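About Kaltora

Kaltora prepares subtitles and audio description for television drama. The company was set up by Effie Baird and Keegan MacDonald, who had previously worked together in broadcast playout. We take on scripted series only and do not handle news, sport or live events.

Work is split between 2 teams. Stana covers subtitles, including timing, speaker colours and sound labels. Prido covers audio description, from first script to final mix. Each episode is checked against the locked picture by an editor outside the team that prepared it. 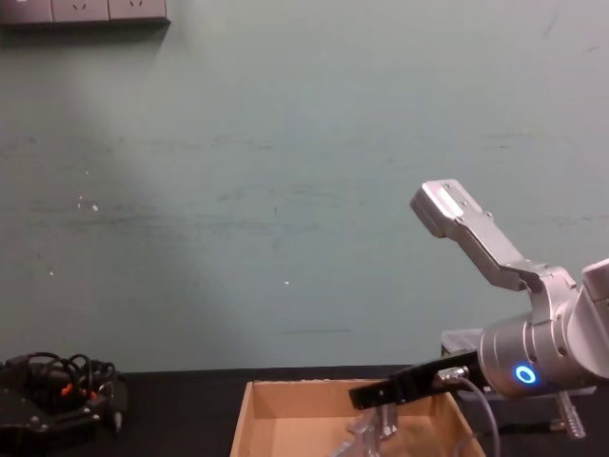

Standard turnaround is 4 working days per episode from receipt of the locked picture and dialogue list. Late recuts are charged by the minute. Files are supplied in the format named in the broadcaster's delivery sheet.

We have completed around 130 episodes to date, among them both series of the crime drama Robichaud. Unaired material is held on a closed network and deleted after transmission unless the contract states otherwise.

Bookings for series delivering after June are open. Please include episode count and running time with your enquiry.

Page last updated 3 March 2019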